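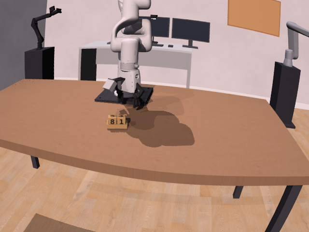 # Didley gets a table

I promised a proper write-up in September and then went very quiet, so thank you to everyone who wrote to ask whether I'd given up. I haven't! I've been building, in the evenings mostly, with a cup of tea going cold next to the keyboard, and for the last stretch of it none of what I've built has been made of anything at all. It's all inside the computer.

For those who are new: Didley is my name for the white arm, and the long-term plan is for a Didley made of metal and plastic to sit on a bench at Prirkora, our shared workshop, and sort number blocks for the children's Saturday sessions. Before that can happen I want the software side to be sensible, and a simulated arm is a very forgiving thing to learn on. It doesn't strip a gear when you get a sign wrong. It doesn't wake my husband. You press reset and it's back at the table as if you'd never driven its wrist straight through the desk (I have driven its wrist straight through the desk).

So I made it a room. Wooden table, plank floor, a desk at the back with two monitors on it, an orange board up on the wall, and the other two arms on their tall black pedestals either side. The desk took me an entire evening and does nothing whatsoever. Sérgio Louro, who has been helping me with the joints and is a much more practical person than I am, asked very gently what the monitors were for. They're for me, Sérgio. I like a room with a desk in it.

## The table, and how I got it wrong

I'd like to say I measured everything. What I did was guess the table height, guess the arm's base plate, put the one on top of the other and press go, and the whole arm sprang off the table like a startled cat. If you ever do this yourself, the thing to look for is two solid objects overlapping by a hair. The physics engine sees them sharing the same bit of space, decides that can't be allowed, and pushes them apart with tremendous conviction. I lifted the plate until it cleared, fixed it in place, and we've had no leaping since.

The wood I'm rather proud of. The first version was so shiny that you couldn't pick out a block against it from certain angles, and I spent ages thinking the vision part of the program was at fault when really I'd made it look for small pale things on a mirror. I turned the shine right down, then down again. Idalina Cunha, who does actual woodwork two benches along from mine and has opinions about grain, says it now looks like something she'd be willing to put a mug on.

Shadows next. I nearly switched them off because they're slow to draw, and I'm glad I left them in, because the workshop is full of them. There's a big window on one side at Prirkora and by four in the afternoon everything has a long dark twin lying next to it. If Didley only ever practised in flat, even light it would be lost the first time the sun came round. So the arm throws its shadow all over the table and the poor program has to cope.

## Looking out through the wrist

This was the bit I'd been looking forward to, and also the bit that made me want to go and lie down. I'd put a camera at the wrist with a very wide lens, the sort that gives you a round picture, so that it could see both fingers and a good stretch of table as well. On paper this is easy. You tell it where the camera sits and which way it faces and off you go.

My first try was facing backwards, into the arm, and for a whole Thursday evening I had a lovely clean view of black. The second was the right way round but upside down, and I didn't notice! I simply thought the arm was being contrary. I'd ask for left and it would go right, and I'd change the sums to suit, and then the next thing would be wrong, and I ended up with minus signs sprinkled through the whole program like currants. Vitória Pinheiro spotted it over my shoulder within a minute of sitting down. We took all the currants out again and it has behaved ever since.

The wide lens bends things, of course. Straight edges bow, and whatever is near the rim gets squashed. You can correct for that in software before you ask it to read anything, and I've written a correction, which is good in the middle and a bit hopeful towards the outside. For now I've settled for having the arm swing itself until the thing it wants is nearer the middle, and only then trying to read.
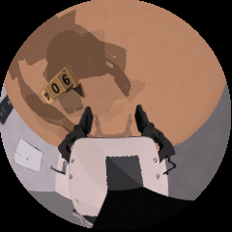 *Didley's eye view: fingers wide open, a number block up and to the left, and shadows everywhere.*

I've become very fond of this view. There's something about seeing the two black fingers coming up from the bottom with the table spread out beyond them that makes the job feel manageable. It's how I look at my own hands when I'm peeling potatoes.

It did show me a problem, though. A digit that reads as a 6 or a 9 is a misery. With a block lying at a slant and no line under the number there's simply no telling, and the program was choosing one or the other with complete confidence each time. Simão Tavares suggested putting a little bar beneath each one, the way they do on bingo balls, and I think I'll do that before I cut any real ones. It's far easier to change a texture file than to sand down a bag of maple cubes, as Idalina has pointed out to me more than once.

## Practice, practice

The part of the program that decides where to put the hand is called Irnura. I named it in a hurry and now I can't change it without breaking everything. Irnura looks at what the camera gives it, picks a spot above a block, picks an angle for the wrist, and tries. If the block comes up, lovely. If it doesn't, that gets written down too, and then the table is set again with everything somewhere different.

I'd planned on 2,000 tries and left it running while I went to my sister's. When I came back it had done 2,637, because I'd told it when to start and how to save and had never told it when to stop. The fan was making a noise like a hairdryer. Still, more is more, and I've kept them all.

I won't give you a grand percentage, partly because I changed the rules for what counted as a success halfway along and the two halves don't compare. In general terms: square-on blocks with a bit of space, very good. Blocks at a slant, fair. Two blocks side by side and touching, rather poor, as it will try to pick up both of them like a sandwich. I have a soft spot for the 8, for no reason except that it reads the same whichever way up it lands, and so it's the one number Irnura has never embarrassed me over.

Uzma Ghauri came by with her laptop to look at the finger pads and thought my friction was too low. She was right. I'd left it at whatever it came with, which must have been somewhere between soap and ice, and blocks were squirting out sideways. With a grippier setting it's a different machine. She warned me not to go too far the other way, though, because you can make a pretend finger so sticky that it would pick up anything by brushing past it, and then the real one would be a terrible disappointment.
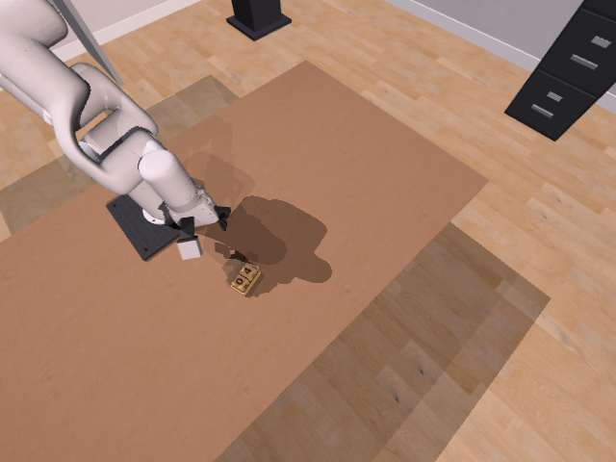
*From higher up, with the 0 and 4 block out on the table and the plain grey cube right under one finger.*

I use this higher view more than any other when something has gone wrong. The wrist camera tells me what Irnura was looking at, but from up here I can see what the rest of the arm was doing meanwhile, and quite often the answer is that the elbow had gone somewhere silly. You can also see how much of the table the shadow takes up. I've had the program mistake the darkest bit of it for an object, and then reach for it most carefully.

## Where that leaves us

Still on my list, in no order I'd defend: put bars on the 6s and 9s, fix the lens correction near the rim, teach the program that a shadow isn't a thing, and write a stop condition (Sérgio has written this one on a sticky note and attached it to my screen). I'd like to roughen up the lighting as well, so that it isn't always coming from the same place. The other two arms just stand there at the moment. I've an idea that one of them could pass blocks across, but I have ideas like that at midnight and by breakfast they look like a great deal of work.

The real bench is waiting. We've cleared the corner by the window and Vitória has found us a board thick enough to bolt a base to, with only one hole in the wrong place. I want a few more evenings with the pretend table first.

If any of you have a wide lens correction that works properly out at the edges, do please leave a comment or drop me a line. I'll swap you for lemon drizzle if you're near enough to collect it.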